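January 2019

I'd told my sister I'd be out of the flat in Nombridge by teatime, and there I was with 2 boxes taped and 4 still flat against the wall, fussing over a beanie. A grey one! It had come with me from Ruvura, all 3000 kilometres of it, and I'd have sworn I lost it on the bus in November.
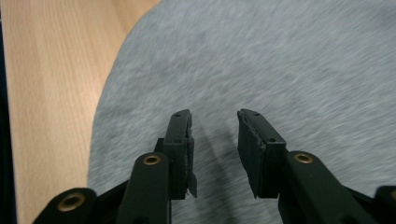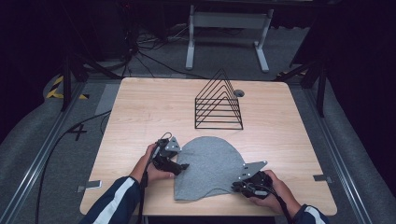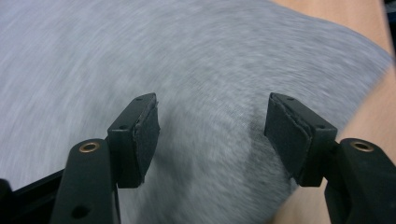 *The beanie laid out flat, crown towards the wire rack (middle picture).*

You'd think a hat would be the easy bit. But Mum was strict about knitwear, and I can still hear her going on: flat on the table first, smooth it from the middle, then fold (never scrunch, she'd rather you binned it). So I smoothed it. One side kept tucking itself under, the stubborn thing, and I kept fiddling with it, and the kettle went off and I let it.

The black rack was the other problem. I bought it at the Mudaliar market because I liked all those triangles, and I've never worked out what it's for. Letters? Toast? My sister reckons toast. It doesn't fit in any box I own, and it pokes holes in anything you wrap it in.

She rang while I was still standing there. Had I done the kitchen? I said I was nearly finished with the kitchen. I hadn't opened a single drawer.

"Grondum's a cold place," she said. "Pack something warm."

I told her I was onto it, and went to see if the kettle was still hot.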